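Stuffed peppers, minus the rice

OK quick one tonight, dinner's at six and I havent started. People keep asking about the no-rice thing after the potluck in October so here goes.

I grew up on my aunt's version. Rice, ground beef, can of tomato soup over the top. Loved it. But the rice was always either crunchy or glue, and I got tired of gambling. So — lentils. Cook them first, drain well, salt them more than feels right.

Green ones are what she used. Bitter, cheap, hold up forever in the oven.

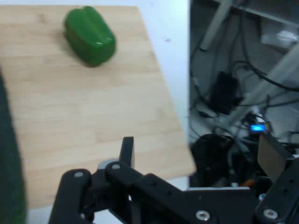

Green pepper, cutting board.

Filling: onion, garlic, cumin, lentils, 300 grams of ground turkey if you want meat. Brown the turkey hard. Don't stir it every two seconds (Elvia, I mean you). Splash of vinegar at the end. Cheese on top, obviously.

If you've got kids go yellow. Way sweeter, and mine will eat the whole thing insted of scraping out the middle.

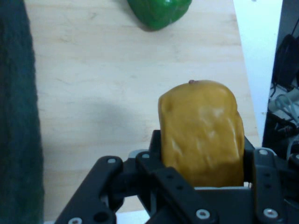
Yellow, for the picky crowd.

Oven at 375, covered, 40 minutes. Then uncover until the cheese gets brown spots. Water in the bottom of the pan, just a little.

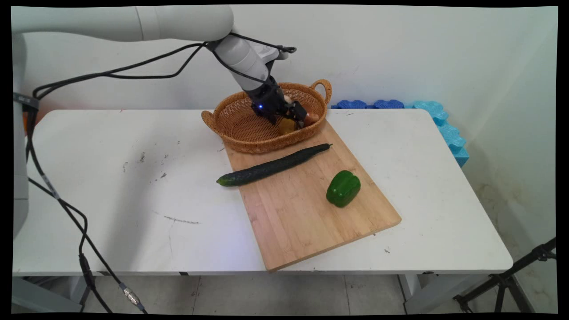
Leftovers are where this gets good. Chop up a cold one, fry it, egg on top, done. Same goes for peppers you never got to stuffing. I keep mine out on the table where I see them, and a wicker basket with handles like that one is fine for a day or two — after that, fridge. Mine went soft last month and I still used them, in soup. No regrets.

Gotta run, oven's beeping.

Filed under: Weeknight Stuff, Peppers
Print this post | E-mail this to a friend

3 comments

Renu Pal: Do you parboil the peppers first? Mine come out squeaky.

Elvia Pacheco: I stir because I CARE

Rocío Arriaga: made with black beans, kids ate two each. thank you!!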